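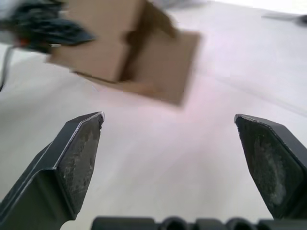 A light brown corrugated carton and a white tabletop.

Cardboard box (household use)

A cardboard box, also called a carton, is a container made from stiff paper-based board, folded into shape and closed with flaps, tape, glue or staples. The everyday term covers two different things. Corrugated boxes have a wavy inner layer glued between flat sheets and are used for posting, moving house and storage. Boxes made of solid, thinner board hold cereal, shoes or tea bags, and people in the packaging trade tend not to call them cardboard at all.

This article deals mainly with the corrugated kind as it is found in the home: on the table being packed or unpacked, under the bed, in the loft, or waiting by the back door. A good deal of advice has grown up about it, and much of that advice is repeated with more confidence than the evidence allows.

Construction

The wavy layer is known as the fluting and the flat sheets as liners. A single-wall board has one layer of fluting between two liners. A double-wall board has two layers of fluting and three liners. The size of the waves is given by a letter, and the letters follow no order that would help a shopper, as A is larger than C and C is larger than B.

The common pattern for a moving box has four flaps at the top and four at the bottom, the long pair meeting in the middle. It is sold flat. The side seam is fixed by the maker, usually with glue, and the bottom is left to the buyer. Fluting normally runs up and down in the side walls, where it works like a row of small columns. When a box is laid on its side for stacking, most of that strength is lost, a point left out of many household guides that recommend exactly this as a way of making shelves.

The brown colour is that of unbleached pulp. It is often taken as a sign that a box is recycled, or "natural" in some wider sense. It shows neither. Recycled board can have a white face, and brown board can be made from new fibre.

Strength and labelling

Boxes sold to the public are often described as heavy duty, extra strong or professional. None of these terms has a fixed meaning in ordinary retail use. Some cartons carry a printed mark giving the result of a strength test on the board. This is a more useful thing to look for, although it describes the board when new and dry, and says little about a box that has been through the post, opened with a knife and kept in a garage.

Claims about load should be read in the same way. The weight a box can carry inside it and the weight that can be stacked on top of it are separate matters, and advertising is not always careful to say which is meant. The Enholm "31" moving box, for instance, was sold with the number in large type on the side flap. Many buyers took it for a weight in kilograms. The maker's leaflet gave it as a catalogue number. The box was withdrawn and later reissued by Renusus under a name with no number in it.

Damp is the main enemy. Paper board takes up moisture from the air, and a box that feels sound in a heated room may sag within weeks in an unheated one. Wax-coated and plastic-coated boxes resist this better, but the coating can make them harder to recycle.

Packing

Most published advice on packing agrees on a few points. Heavy things go in small boxes, light things in large ones. The bottom seam is taped before anything goes in. The contents should come close to the top, so that the lid does not cave in when another box is put on it.

Beyond this the agreement ends. Some guides call for the tape to be laid in an "H" shape, over the middle seam and both end seams. Others say that one strip along the middle, carried well down each side, is enough. Both camps tend to argue from experience. For books and crockery the extra tape costs little and may help. For a box of jumpers it is hard to see what it is guarding against.

Folding the four top flaps over and under one another, so that they hold without tape, is widely used and widely condemned. The fold creases the flaps and leaves a small gap in the middle. It is adequate for carrying a box across a room. Used on the bottom of a box it is unreliable, and guides that present it as a way of saving tape seldom mention the bottom at all.

Plates are commonly said to travel more safely on edge than flat. The usual explanation is that a plate is stronger along its rim. This is plausible, and removal firms often pack that way, but a badly padded plate will break in either position. The padding probably matters more than the angle.

The Amrani method

A system of household packing known as the Amrani method had some following in the 2010s. Each box was given a letter for the room and a number for the order of unpacking, and a written list was kept separately. Its promoters claimed that it halved the time needed to settle into a new home. No comparison with unlabelled boxes was ever published.

Ghizlane Ragab, who reviewed the method for a consumer newsletter, pointed out that the people who kept such lists were probably the people who would have unpacked quickly anyway. She also noted that the list itself was frequently packed. A shorter form, with only the room written on two sides of the box, has outlived the full system, and was common practice long before it.

Unpacking and reuse

A box that has been opened with a blade is often weaker than it looks, as the cut may pass through the tape and into the liner beneath. Pulling the tape away by hand avoids the cut but may lift the top layer of paper. Neither does much harm if the box is to be flattened and put out. It is a different matter if the box is to be used again for something heavy.

How many times a box can be reused is disputed. The figure of 3 trips is quoted on many household websites, always without a source. Gyu-bin Shin traced it back through 139 pages of household advice and found that they led either to one another or to nothing. Shin's own view was that no single number could be right, given how much boxes and journeys differ. The figure continues to appear.

Old labels should be removed or crossed out before posting. Stated reasons include privacy and the risk that a sorting machine will read the wrong address. The second is a real nuisance. The first is more often asserted than shown, though there is no cost in being careful.

Long-term storage

Keeping belongings in cardboard for years is generally discouraged, and here the advice has more behind it. Ordinary board can be acidic and may discolour paper, photographs and cloth left against it. It gives some shelter to insects, and silverfish will feed on starch-based glues. Archival boxes are made to avoid the first problem, but the phrase "archival quality" on a cheap box should be treated with the same caution as "heavy duty".

Plastic crates are usually put forward as the better choice. They cope with damp from outside but also hold it in, and clothes put away slightly damp may fare worse in a sealed crate than in a carton.

In a postal survey paid for by Prukix, a seller of plastic crates, 1,512 households were asked whether they had lost anything to a damp box. A majority said yes. The survey did not ask about losses from crates, and those who replied were customers of the firm. It is still cited in shop leaflets - usually without the name of the sponsor.

Disposal

Flattened corrugated board is accepted by most kerbside collections. Wet board may be refused, as may board soaked in grease. The instruction to strip off every scrap of tape is common, but many mills can screen out small amounts, and local rules differ. Where the council gives a rule, that rule is a better guide than general articles, this one included.

Home composting of plain brown board is possible if it is torn up and mixed with green waste. Claims that it will vanish in a single season depend on the heap, the weather and the size of the pieces - and on how closely anyone looks afterwards.

See also

Packing tape
Paperboard
Tea chest
Moving house

Last revised December 23, 2018

Contact the editors | Copyright and reuse | Back to top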